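Notebook, gripper tracking and segmentation
Last updated: 13 Nov 2019

Picked up the pose drift again. Fragkou build, offline replay only, no live sessions. Arnaldo's change to the keyframe selector is merged and I wanted numbers before touching anything else.

Replayed the cloth set from start to finish. 83 sequences, 2,045 keyframes kept after the new selector. The old selector kept far more on the same set, most of them near duplicates from when the hand is hardly moving. Run time is down as expected. Tracking loss is unchanged, so the selector wasn't the cause and I can stop blaming it.

The losses fall into 2 groups. The first is fast rotation near the start of a sequence, before the map has enough points. Savvas has a fix for this on a branch (delay the first loop check, widen the search window). Not tested here yet. The second group is more annoying: the tracker holds on but puts too many features on the gripper body. Those points don't move in the image, so the solver reads them as evidence that the camera is still, and the pose lags behind the true motion.

Checked the static mask against a handful of views from unit 017. The mask polygon was drawn on a different unit and follows the rear housing well enough, but it stops short of the fingertips. The cut-outs near the top of each finger give strong corners and the detector takes them every time.

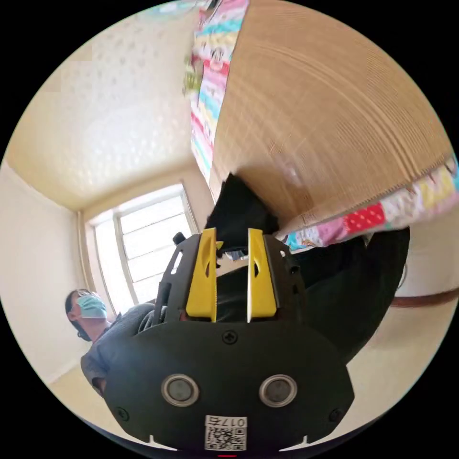 Unit 017, fisheye view. Yellow fingers against cardboard and patchwork fabric, black cloth between them.

Two further points from the same view. The window panes are washed out, so there is little to track on the glass, but the bars between them are usable. The patchwork gives plenty of corners. I would expect the ceiling dots to match badly against each other, the pattern being so regular. Might be worth down-weighting that kind of texture. Ask Ottilie whether the Protach matcher still has its repeat check or whether it went out in the February clean-up.

Changed:
- mask polygon extended over both fingers, with a margin for finger travel
- people now masked per view using the Hultano segmenter, threshold left at default
- outer ring of the fisheye circle dropped before detection

Partial re-run on the worst sequences. Lag is visibly smaller in the plots. One sequence got worse: the larger mask leaves too few points when the hand is close to the cloth. Needs a minimum feature count with a fallback to the old polygon. Not written.

Job 404 on the queue is the full re-run. Oliwia, please leave it alone even if it looks stuck, the segmenter is slow on its first pass.

To do: per-unit masks, Savvas's branch, fallback polygon.

Recent entries
Keyframe selector: thresholds and timing
Fisheye calibration, second attempt
Clultel log converter, known faults
Gripper width from finger markers, notes for Apostolos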